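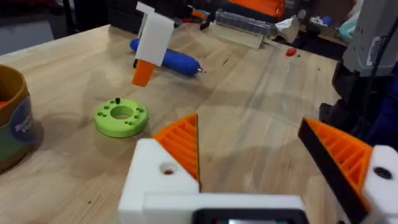

What makes something a long-lived asset and not just an expense?

A long-lived asset is something a business buys to use for more than one year and does not plan to sell to customers. Its cost is spread over the years it is used. An expense is a cost that belongs entirely to the current period, such as this month's electric bill.

CHAPTER 7
Long-Lived Assets and Depreciation

After reading this chapter, you should be able to:

Tell the difference between long-lived assets, supplies, and inventory.
Work out the full cost of an asset, including the costs of getting it ready for use.
Record depreciation by the straight-line method.
Explain what book value means and what it does not mean.
Record the sale or disposal of an asset.

Opening Case: A Saw for Jurnwood

Mulugeta Yimer repairs and sells secondhand furniture under the name Jurnwood, in the town of Multstead. For the first few years he did most of his cutting by hand or paid another shop to do it. On 19 May 2018 he bought a panel saw from Woldemariam, a dealer in used and rebuilt shop machinery. The price was $10,850. Delivery cost $430, and an electrician charged $320 to run a new line to the machine.

Yimer kept his books in a spreadsheet. He entered the whole amount as an expense for the month. When he added up the month, Jurnwood showed a large loss, although sales had been good and all of the regular bills had been paid. The following month showed a large profit. Nothing much about the business had changed between the two months. The work was steady, the prices were the same, and the saw was running in both.

When he took the spreadsheet to his bank in September to ask about a line of credit, the loan officer asked about the loss. Yimer explained it. The officer asked him to redo the statements with the saw shown as an asset and to bring them back.

The problem in Yimer's books is a common one. He recorded a cost at the moment the money left the account, but the benefit of that cost was going to arrive over many years. This chapter is about how to match the two.

7.1 What Counts as a Long-Lived Asset

In Chapter 5 we looked at inventory, and in Chapter 6 at supplies and prepaid costs. All of these are current assets. A business expects to sell them or use them up within a year. Long-lived assets are different in three respects. They last longer than a year, they are used in running the business, and they are not held for sale.

The last point depends on the business and not on the object. A delivery van is a long-lived asset for a bakery. The same van on the lot of a car dealer is inventory. A desk in Yimer's office is a long-lived asset, but a desk he has repaired and priced for sale in the front room is inventory, even if the two desks look exactly alike.

Long-lived assets are usually sorted into groups on the balance sheet:

Land. The ground itself. Land is not depreciated, for reasons given in Section 7.3.
Buildings. Shops, offices, warehouses, and sheds that the business owns.
Equipment. Machines, vehicles, furniture, computers, and larger tools.
Land improvements. Fences, parking lots, drainage, and outdoor lighting.
Intangible assets. Patents, trademarks, and similar rights. These are covered in Chapter 8.

Small items cause trouble. A hammer may last twenty years, so by a strict reading it is a long-lived asset. Keeping a separate record for every hammer would cost more in time than the hammer is worth. Most businesses solve this by setting a dollar limit, called a capitalization threshold. Anything below the limit is recorded as an expense when it is bought, no matter how long it will last. Anything at or above the limit is recorded as an asset if it meets the other tests.

The threshold should be written down and followed from year to year. A business that sets it at $500 one year and $2,000 the next, depending on how it wants its profit to look, will end up with statements that cannot be compared.

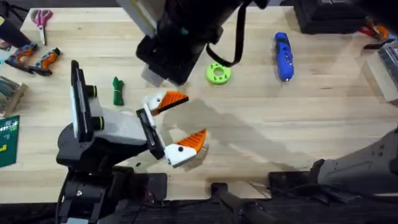
Figure 7.1 A wooden workbench with tools and small objects on it.

Groups of items raise a related question. Suppose a business buys a full set of shelving, with each shelf below the threshold and the set as a whole above it. Practice varies. Many accountants treat the set as one asset if it was bought together, will be used together, and will be replaced together - and treat the pieces as separate expenses if they will not.

7.2 Finding the Cost

The cost of a long-lived asset includes everything reasonable and necessary to get it in place and ready for use. For equipment this normally means the purchase price less any discount, sales tax, freight, insurance while the item is being shipped, assembly, wiring or plumbing, and test runs.

For Jurnwood's saw, the cost is:

Purchase price: $10,850
Delivery: $430
Electrical work: $320
Total cost: $11,600

The entry to record the purchase, assuming everything was paid in cash, is a debit to Equipment for $11,600 and a credit to Cash for $11,600.

Some costs that come up at the same time are left out. If the driver had dented the saw while unloading it, the repair would be an expense. Damage is not a necessary part of getting a machine ready. The same goes for a parking ticket on the delivery truck, or for the wages of a worker who stood and watched. Training is also normally an expense, although students often want to add it to the cost.

Once the saw is in use, new spending has to be sorted again. Routine spending keeps the asset in its present condition: oil, belts, sharpening, cleaning. Record it as an expense. Spending that makes the asset last longer or do more work than before is added to its cost. A new motor that adds several years to the life of the saw would fall in the second group.

7.3 The Idea of Depreciation

Depreciation is the process of moving the cost of an asset into expense over its useful life. Every year a part of the cost leaves the balance sheet and appears on the income statement.

The word causes confusion. In everyday speech, to depreciate means to lose value, and people say that a new car depreciates when it leaves the lot. In accounting, depreciation does not try to follow the market price. It is a way of dividing up a cost that has already been paid. No cash moves when depreciation is recorded, and no money is set aside to replace the asset.

Land is not depreciated. It does not wear out or become outdated in the way a machine does, so there is no useful life over which to spread the cost.

Three facts are needed to figure depreciation on anything else. The first is cost, which comes from the invoices. The second is useful life, the length of time the business expects to use the asset. The third is residual value, the amount the business expects to get for it at the end. Useful life and residual value are estimates, and two careful people may come up with different ones.

Yimer expected to use the saw for 15 years and then to sell it for $500. Jurnwood takes a full year of depreciation in the year an asset is bought, so the first year is 2018 and the last is 2032. By the straight-line method:

Cost minus residual value: $11,600 - $500 = $11,100
Divided by useful life: $11,100 / 15 = $740 per year

The yearly entry is a debit to Depreciation Expense for $740 and a credit to Accumulated Depreciation for the same amount. Accumulated Depreciation is a contra asset account. It carries a credit balance and is subtracted from Equipment on the balance sheet, which lets a reader see the original cost and the part already used.

Cost less accumulated depreciation is called book value. At the end of the first year the book value of the saw is $10,860. After seven years, accumulated depreciation is $5,180 and book value is $6,420. A buyer might offer more than that for the saw, or much less. Section 7.6 deals with what to record when it is sold.

Check Your Understanding

1. Masolora, a print shop, buys a paper cutter for $3,900 and pays $150 for freight and $60 to repair a scratch made by its own staff. What cost should be recorded for the cutter?

2. Explain why a business that sells office chairs may report some chairs as inventory and others as equipment.

3. Suppose Yimer had expected the saw to have no residual value. Find the new yearly depreciation, and state its effect on reported profit.

7.4 Other Methods of Depreciation

The straight-line method assumes that an asset gives the same benefit every year. For a fence or a set of shelves that is close enough. A delivery truck may do far more work in its early years than in its later ones, and a business may prefer a method that follows the pattern of use.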